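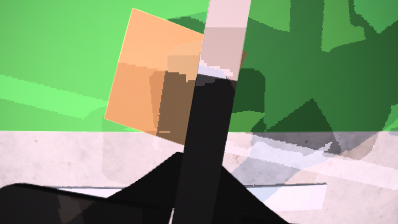
Taha Ait Ali wrote:
81 percent of what, though? The Benmoussa club has been posting that number since the fall and I still can't find how many tries it comes from, or who decided what a success was. If the arm shoves the block and the block ends up in the right place by luck, does that count?

Re: Benmoussa robotics, Drumen qualifier, all in sim
pinchpoint
It's in the readme, second page. 2,149 runs, scored by a script. Block has to be inside the tray and not moving when the timer ends. Shoving counts if it ends up in there. I don't love that rule but it's the Drumen rule and every team gets the same one.

Re: Benmoussa robotics, Drumen qualifier, all in sim
Taha Ait Ali
OK, found it. So a kid who writes a decent sweeping motion beats a kid who writes a careful grasp. My daughter spent all of April on the grasp.

Re: Benmoussa robotics, Drumen qualifier, all in sim
oldservo_mn
I judged this when it was still a physical event. Half the teams had a gripper that wouldn't close and a laptop that wouldn't wake up. You learned a lot from that. Now they all open Trollden, press run, and get a percentage. I'm not convinced a student who has never stripped a gear has done robotics.

Re: Benmoussa robotics, Drumen qualifier, all in sim
kettlebridge
Disagree. Our school has 15 students and zero arms. Under the old rules we couldn't enter at all. Under the new ones we placed. You can call it whatever you want.

Re: Benmoussa robotics, Drumen qualifier, all in sim
oldservo_mn
Fair about the money. My complaint is with the claim on the flyer that it "transfers." Transfers to what? Has anyone run one of these programs on a real arm?

Re: Benmoussa robotics, Drumen qualifier, all in sim
pinchpoint
Clundoditz did, eight programs from last season. They haven't published anything, so make of that what you like. I mentor at Benmoussa so I'm biased, but the practice table isn't the toy version people keep describing. There's a T-shaped tool to deal with, a ball that can wander off, and the lighting and colors get changed on you between rounds.

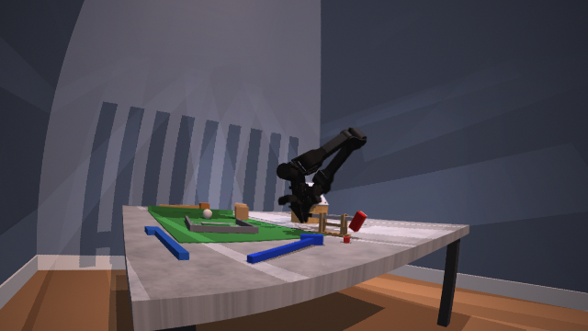
Trollden practice table, arm over the small wooden box

Re: Benmoussa robotics, Drumen qualifier, all in sim
Taha Ait Ali
Changing the colors is nice for the vision code. It doesn't tell me a thing about friction. What's the friction on that blue T, and does it change between rounds too?

Re: Benmoussa robotics, Drumen qualifier, all in sim
pinchpoint
Fixed value. I asked for a range and was told maybe next season.

Re: Benmoussa robotics, Drumen qualifier, all in sim
kettlebridge
We put a range in ourselves, it's one line in the config. Our score dropped a lot. Students were mad for a week and then rewrote the approach.

Re: Benmoussa robotics, Drumen qualifier, all in sim
oldservo_mn
See, that I'd give points for. Post the config?

Re: Benmoussa robotics, Drumen qualifier, all in sim
kettlebridge
Dec 28, 2023
Attached in the files section. Change the seed or you'll get our exact runs.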